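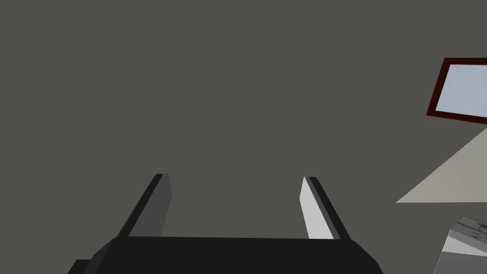
WELLDEN BASKETBALL EXTENDS HEAD COACH OTTÓ CSONKA AND CONFIRMS CHANGES TO TECHNICAL STAFF

WELLDEN, 10/3/24 - Wellden Basketball announces that it has reached an agreement with head coach Ottó Csonka on a two-year extension of his current contract. The agreement covers the senior men's team and takes effect at the end of the present season. Financial terms are not disclosed.

Csonka has been in charge of the team for 70 official games in league and cup play. Under the extended contract he keeps responsibility for the rotation, practice planning and game preparation. Decisions on the roster remain with the sports department, which will consult the head coach before any signing or release.

The contract contains an exit clause that either party may exercise in April of the first year. If the clause is not used within that month, the second year becomes guaranteed.

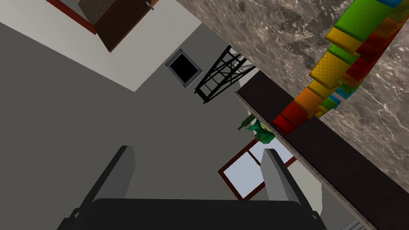

Source: Wellden Basketball / Media Office

The club also confirms the appointment of Daichi Hoshino as associate head coach. Hoshino joins from Okolano, where he worked on the defensive side and ran individual sessions for the guards. At Wellden he will be responsible for pick-and-roll coverage, transition defense and the after-timeout package. He will also lead the bench if the head coach is unavailable.

Hoshino's registration has been filed with the league office and he is eligible to sit on the bench from the opening round. The release from his previous contract was completed between the two clubs by mutual consent.

"The defensive terminology will be the same from the youth teams up to the senior team," said Csonka. "A player who moves up to practice with us should not have to learn a second set of calls. Daichi has written that material and he will teach it to the coaches first."

"Last season we gave up too many corner threes after the first rotation," said Hoshino. "We will start the low man one step higher and shorten the closeout. It is a small adjustment and it needs repetition in practice."

Home games and season tickets

The senior team will play its home games at Wustar Arena under the existing lease. The club has allocated 1,747 seats to season ticket holders. Holders from last season keep their seat assignment if payment is received before the renewal period closes. Seats not renewed will be released to the waiting list in order of application, and after that to general sale.

Doors open 90 minutes before tip-off. Tickets for single games are sold through the club website and at the arena box office on game days.

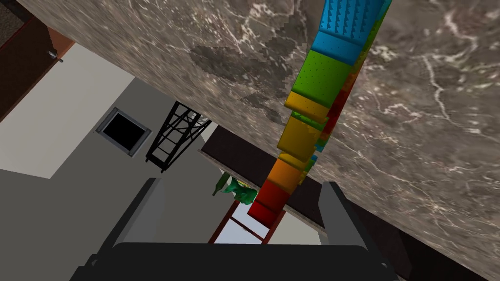

Marble countertop with fine white veins.

Partnership

Tsuji continues as main partner of the club and will appear on the front of the home and away game jerseys. The partnership also covers the entry fees and travel of the under-18 team.

Media information

Accreditation requests for the opening home game must be sent in writing to the media office and must state the outlet, the name of the applicant and the type of access required. Courtside positions are limited and are assigned by the club. Coaches are available after each home game in the press room, visiting team first. Practice is open to accredited media for the first 15 minutes of the session held on the day before a home game.

Contact: Wellden Basketball, Media Office, Wustar Arena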